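Our Day at the Gretley Math Makers Fair

8/22/18

I've been promising you all this post for ages, and since my classroom is still half in boxes I'm going to write it now before the school year swallows me whole. A few of us from my grade level drove out to the Math Makers Fair in Gretley, and I came home with sore feet, a bag full of dice, and so many ideas for place value that I couldn't sleep!

First, the practical stuff. The fair takes over the old exhibition hall behind the library, and parking is free if you get there before nine (we didn't, so we paid). There were 242 booths and tables on the map they hand you at the door. I had big plans to see every one. I did not see every one. My advice is to sit down with the map and a coffee, circle what you need for your own grade, and let the rest go.

I started with the hands-on room because that's where my heart is. The Flastum table had a number line made from carpet squares that ran the whole length of the wall, and kids were hopping down it by twos, fives and tens. You roll a big foam die to find out what you're counting by, then you hop and shout the numbers. It was LOUD. I stood there for a good while just watching one little girl who kept landing on 35 and going back to try again, and she was so pleased when she made it all the way to 200.

I'm going to do this one outside with sidewalk chalk, and it won't cost me a thing.

Next door was a session on using beads and pipe cleaners for regrouping. You get ten beads on a pipe cleaner, twist the end, and there's your ten. I know, plenty of us do this already. What I hadn't seen before was giving each child a little "bank" with only 4 loose spaces on the ones side for extras, so they run out of room quickly and have to start making tens. Such a small change, and the kids at our table got it in minutes. My tip is to buy the thicker pipe cleaners. The thin ones bend and the beads go everywhere (ask me how I know).
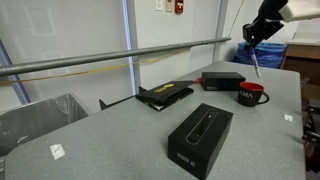 On one of the tables

Lunch was a hot dog and a very good lemon bar, eaten standing up. If you go, pack your own sandwich - the line was out the door by noon, and we missed the start of a talk on math journals because of it. I caught the second half. The presenter showed real pages from real second graders, backwards fives and all, and talked about having kids draw the story before they write any numbers. I liked that she didn't correct the drawings. One child had drawn the apples in a word problem with faces and hats, and still got the right answer.

In the afternoon I did the make-and-take with Prendudau, who do those craft kits for small groups. We made caterpillar counters out of egg cartons and pom-poms. Each section of the caterpillar stands for five, and you add pieces as you count up. The glue was slow and my caterpillar lost his head on the ride home, but he's been fixed and he's already on my math shelf. You could easily make these with what's in your recycling bin and skip the kit. I'd plan on up to 5 kids per adult, though, because the cutting part is tricky for little hands.

The part I liked least was the big game demo from Mikuš. The board is gorgeous and the fact cards are nice and sturdy, but each turn took forever, and the boys waiting at the far end were under the table by round two. I'd use the cards on their own for morning work and leave the board on the shelf. One of my teammates loved it, so maybe it's just me and my wiggly bunch!

We wandered the sale tables last. I bought foam dice, a set of hundreds charts with the wipe-off coating, and a spinner I absolutely did not need. Prices were better than online for the dice and about the same for everything else.

There's a smaller version of the fair in February, one day only, with mostly the make-and-take rooms open. I'm hoping to bring a couple of the parents who help with my math centers. If you teach kindergarten or first grade I think that might be the better one for you, since a lot of the summer sessions lean toward second and up.

I'll put the sidewalk hopping game up next week with the printable number cards, once I've tried it with actual children. And if any of you went and saw the measurement room, please leave me a comment, because I never made it upstairs and I'm dying to hear what they had in there.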